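Compressed air: results of the June leak survey

The leak survey of the Nevham plant was completed in June and the report was issued to department leads on July 17, 2025. Hemant Nigam and Geeta Nishad carried out the work over 2 nights with the production lines stopped and the compressors left running. With no process demand on the system, whatever the compressors deliver is going to leaks, drains left open, or equipment that was not isolated.

The survey tagged 84 leaks. Most are on the drop legs and the last few feet of hose before the point of use. Push-in fittings account for the largest share, followed by quick couplers with worn seals and filter bowls that were hand-tightened after a drain and never checked again. The main header is in good condition. One flanged joint above the packing hall needs a new gasket and has been put on the shutdown list.

Leaks were located with an ultrasonic detector and confirmed with soap solution where the fitting could be reached safely. Each one has a yellow tag with a number, a size class (A, B or C) and the initials of the person who found it. Please leave the tags in place until the repair has been signed off. If a tag is missing, tell Geeta the location and she will reissue it from the list. 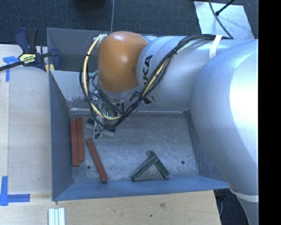
Total leakage was measured at 169 cfm at normal header pressure. The test was run the usual way: time the loaded and unloaded periods of the compressor over several cycles, then multiply the loaded fraction by the rated delivery. The flow meter on the dryer outlet agreed with this figure closely enough that we do not plan to repeat the test before repairs start.

Class A leaks come first. There are 22 of them, and all can be fixed with parts already in the store. Yogesh Bhardwaj is scheduling the work by area so that each drop leg is isolated only once. Classes B and C will follow as lines come down for routine maintenance.

Two points on the repairs themselves. Tubing must be cut square with a tube cutter before it goes into a push-in fitting; side cutters leave an oval end that scores the O-ring, and the joint leaks again within weeks. Thread tape is to stop one full thread short of the end of the male fitting. Loose tape was found in a regulator in the Tyagi building last year and held the valve off its seat.

Header pressure will stay where it is for now. Several people have asked for it to be raised to help the far end of the building, but higher pressure pushes more air through every open leak – the low reading at that end is more likely to come from the undersized branch line. Raed Rizk has logging gauges on both ends of the branch and will report the pressure drop under full load.

A follow-up test will be run once the class A list is closed. Until then, close the isolation valve at the drop leg when a station is finished for the shift. New leaks can be reported to Yogesh with the nearest column number and, if known, the valve tag.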